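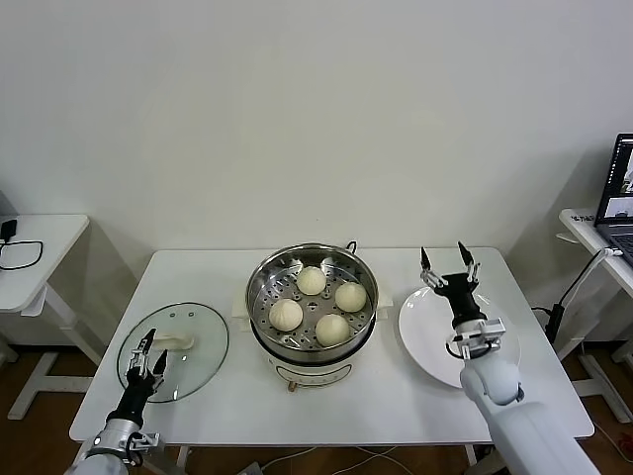

Why do my steamed buns collapse and wrinkle when I take the lid off?

I make plain white buns in a small electric steamer with a glass lid. They puff up nicely while they cook, and I can see them through the glass looking round and smooth. Then I lift the lid and within a minute they sink and the skin goes wrinkled like an old apple. They taste fine but they are flat and a little gummy at the bottom. I let the dough rise once before shaping and once after. I steam them on high the whole time. What am I doing wrong?

Posted by Clodwood

Thaddäus Schnyder

The usual cause is too much rise before steaming, followed by a fast drop in temperature when the lid comes off. If the second rise goes on too long the dough is full of big weak bubbles. Steam holds them up, and when the steam goes away they fall.

Try a shorter second rise. A shaped bun is ready when it feels light in your hand and a gentle poke springs back slowly. If the dent stays, it has gone too far. In July my kitchen is hot and they are ready much sooner than in winter, so go by feel and forget the clock.

Turn the heat down too. Once the water is boiling, medium is enough for small buns. On an electric base with a knob you can turn it back partway and the water will keep going. My 800 watt steamer is too strong on full for anything made with yeast.

When they are cooked, switch off and leave the lid on for 2 minutes. Then open it a crack and wait a little more before taking it off completely. Lift the lid away from you and tilt it so the water on the inside runs off the back edge. Drops falling on a bun leave a yellowish dent that looks a lot like a collapse. Some people tie a cloth around the lid to catch the water. Keep the ends of the cloth well away from the heater if you do that.

For the gummy bottoms, put a square of parchment under each bun and move them off the tray while they are still warm. A plate is fine for serving, but if they are going to sit, use a wire rack. On a flat plate the steam has nowhere to go and the bottoms get wet again.

Broslow

Check your flour. I had the same trouble and switching from bread flour to all-purpose fixed most of it. Also don't crowd them. Mine need a good finger of space on every side or they grow together and tear when you pull them apart.

Kaufmann

I disagree about medium heat. I steam on high from start to finish and mine come out fine. I think it is nearly always the kneading. After the first rise you have to knead again until the cut side of the dough shows no holes. If you skip that, there are air pockets under the skin and they pop.

Mine were 80 grams each when I started out and I had a lot of failures at that size. Smaller ones are easier.

Thaddäus Schnyder

Kaufmann is right about the second kneading, I should have put that in. On heat it depends on the steamer. A bamboo one lets some steam out through the top, so high is not a problem. With a tight glass lid I would still turn it down.

Clodwood

Thanks. I did the second kneading, cut the last rise down to 25 minutes and waited before opening the lid. Three batches so far. The first two stayed smooth. The third had one wrinkled bun, at the back, and I think water dripped on it. I am going to try the cloth next.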